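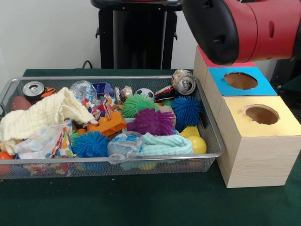 Madhu Lodhi would like us to stop saying "sorting" and start saying "emptying the bin onto another surface," and after the month we've had with the donated toys I can't argue with her!

Anyway, hello again, and here's where the Mutetti toy library has got to with your grant. We've been through 637 items so far (cloths and towels included, they come in with everything else) and 316 of them are clean and on the shelf. Crushed soda cans still turn up in with the balls and the plush, so those go straight to recycling. The spiky rubber balls are the big favorite with families, and I'd happily take a hundred more.
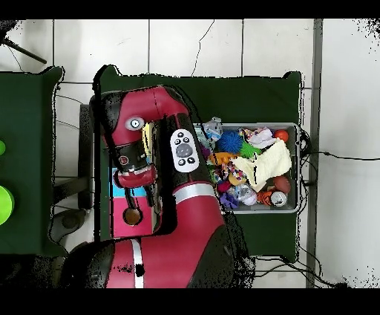
The slow part is the mixed bins, where toys and household bits arrive together and every piece has to be picked up and looked at. Hemant Bhatia wanted to do it by size. We tried it for a week and went back to doing it by material, which is quicker at the sink.

Money-wise, we've spent 58 percent of the grant, mostly on shelving and washing supplies. Three shelves are still to come from Grostuvent, and they now say May. I've chased them twice.

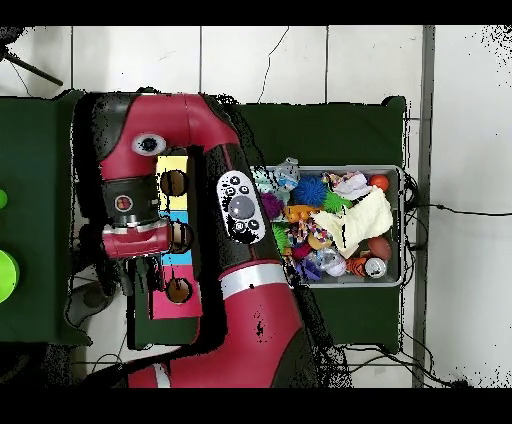 *Colored board with round holes, and one of the mixed bins.*

Still to do: labels for the shelves, and a decision on whether we lend out the boards or keep them for play sessions. I'd like to lend them, Madhu wouldn't. I'll send the receipts separately.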